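From: Mikkel Kjærgaard
To: Dridlow Housing Friends list
Date: 2022-10-16
Subject: Re: winter beds at the Han Street hall

> Do we know yet how many beds we can open with, and is
> the council still paying for the night staff? I heard
> it was only until Christmas.

Thanks for asking, and sorry to be slow, it has been quite a week! We can open with 18 beds, and the council has agreed to pay the night staff right through the winter. Back in July we had 30 names on the waiting list for a room of their own, and 10 of those people have now moved in somewhere, which cheered me up no end. 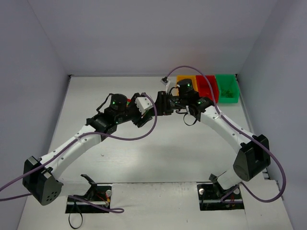

Two robot arms over the tabletop.

The harder part is what comes after the hall. The landlords I've rung are kind enough on the phone – one kept me chatting for ages about his roof – but most of them want a deposit up front, and our fund stands at just over £76.
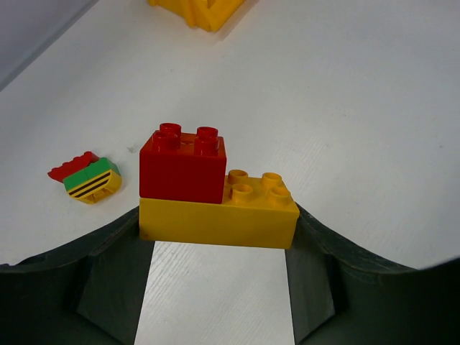

So if you know anyone with a spare room or a small flat to let, even for a few months, do please send them my way. Bedding is welcome too (single duvets especially), and you can drop it at the side door any evening.

Warm wishes to you all,
Mikkel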